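September -- cutlery, taped handles

Set in use: dinner fork, table knife, grey tumbler as the holder. Handles are wrapped in grey duct tape over the full grip. Hugo Paredes did the wrapping; I asked for overlapping turns, pulled tight, no foam underneath. The fork came out lumpier than I would like, thicker towards the bottom end. Left as is for now.

Masses before and after not recorded. Should have been. Lachlan has the Brestton scale until the 11th and says it reads to 3 decimal places, more than we need.

Length of tape used on the practice piece: 149 mm. Cheap roll from Galbraith. The adhesive creeps if the handles sit in sun, so keep them off the window sill.

Notes on the tumbler: tapers to the base, so it will tip if everything leans one way. Put handles in at different angles. Beathag Mackay wants a heavier cup -- the Duvetti one in the top cupboard would do, if the lid comes off.

Table to be wiped at 10 before anyone starts. Bare wood, no mat.

To do: rewrap fork, weigh both, ask Chunhua about cloth tape.
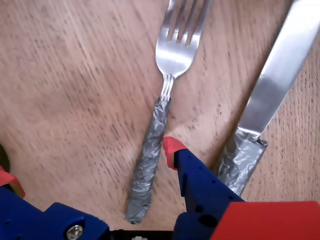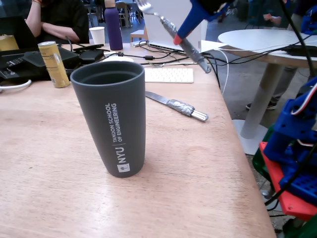
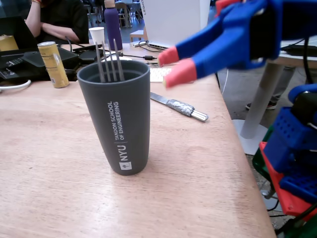 Knife with taped handle, on the bare table top (all three).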